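Homa Yazdani
So a few of you asked how the bread baking has been going since I moved up to Porkholm, and the short version is that it's going well and I have opinions now. The long version is this thread. Get a cup of something.

Homa Yazdani
I should start with my grandmother, who baked flatbread every morning of her life and never owned a scale. She'd put her whole hand in the flour bin and just know. I did not inherit this. I inherited her rolling pin and her habit of talking to the dough, and for everything else I need numbers written on an index card taped to the inside of the cupboard door.

Homa Yazdani
When I lived in the city I used a sourdough starter a neighbor gave me in a jam jar, and it was the most forgiving creature you can imagine. I'd leave it in the fridge for three weeks, feel guilty, feed it once, and it would climb right out of the jar. Then I moved, and in the new kitchen it sulked for a solid month.

Homa Yazdani
I blamed the water first. Everybody told me to blame the water! I bought jugs of the stuff from the Quinlan grocery, the kind with the green cap, and lugged them up the stairs like a pack mule. No difference at all. I made a lot of tea with the leftover jugs.

Homa Yazdani
Then I blamed the flour, and I was a little bit right. I'd switched from a whole grain rye to a bagged white bread flour without thinking much about it. I went back to feeding it half rye and it perked up within a few days, though it still wasn't the starter I remembered.

Homa Yazdani
It was the kitchen. This is an old house and the kitchen is on the north side, and in the mornings it's so chilly in there that I bake in a cardigan and wool socks. My old apartment had a radiator I couldn't turn off. I'd been raising that starter in the tropics and then moved it to a cave, poor thing.

Homa Yazdani
What works now: the jar goes in the oven overnight with only the light on. I put a sticky note over the dial so I don't preheat it by mistake. I have already preheated it by mistake once. We don't need to discuss how that smelled.

Homa Yazdani
For those who want the actual recipe – it's a plain country loaf, with 500 grams of flour, 350 of water, 100 of starter and 10 of salt. I mix it after supper, fold it a few times while I'm doing the dishes, and let it sit out until bedtime. Then into the fridge. In the morning I shape it with one eye open.

Homa Yazdani
My cousin asked why I bother with folding when there are perfectly nice no-knead recipes, and I think it's mostly that I like it. You wet your hand, you pull one side up and over, you turn the bowl. After the second round it starts to feel like something. It's the best part of my evening, and I say that as a person who also owns a television.

Homa Yazdani
Some things I wasted money on, so you don't have to. A special dough whisk (a fork is fine). A linen couche that I washed with a red dish towel and which is now pink. A lidded pot so heavy that I was scared of it. I gave the pot to my brother and went back to my old enamel roaster with the chipped handle, and the crust is every bit as good.

Homa Yazdani
Worth every penny: a bench scraper. I went years without one and used the back of a butter knife, and I'm a little embarrassed about it. You can divide dough with it, clean up with it, scoop chopped onions with it. If you only buy one thing, buy that.

Homa Yazdani
Also worth it, a good big surface to shape on. I used to shape on the counter, and the counter here is tile, with grout lines, and I'll leave you to picture what wet dough does when it meets grout. I was in there with a toothbrush. Wood is so much nicer under your hands, and it holds a dusting of flour instead of letting it skate all over the place.

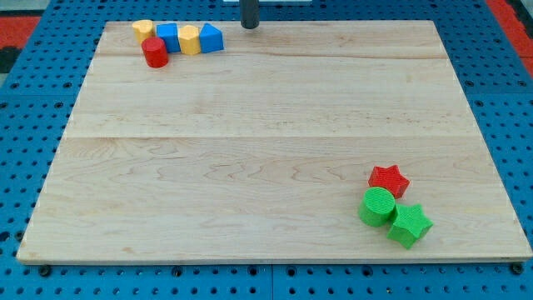
Homa Yazdani
And please don't put your bread in the fridge once it's baked. I know, I know, my mother does it too. It goes stale faster in there. I keep mine cut side down under a clean towel for two days, and whatever is left after that gets sliced and frozen, and it goes straight from the freezer to the toaster.

Homa Yazdani
If it's really past saving, make breadcrumbs, or do what my grandmother did and tear it into a bowl with yogurt, cucumber, walnuts and dried mint, plus raisins if you're feeling fancy. We had it on hot afternoons and I thought it was the most boring lunch in the world. I would give a lot to be bored by it again at her table.

Homa Yazdani
Since someone always asks about seeded loaves: toast the seeds first, let them cool, then soak them for an hour before they go in the dough. If they go in thirsty they'll steal the water, and you'll get a tight little brick. I've made the brick. It was fine with soup.

Homa Yazdani
Next on my list is a proper barley bread. The woman at the mill shop in Miltier sold me a bag in September and told me to go slow with it, a few spoonfuls at a time, as it doesn't hold together like wheat does. Naturally I used half the bag in one go. The flavor was lovely and the shape was a dinner plate.

Homa Yazdani
If you have a barley recipe you trust, please send it along, handwritten and blurry is fine, I can squint. And if any of you nearby would like some starter, bring a clean jar and knock at the side door. I feed it at eight in the morning, and there's always more than I need.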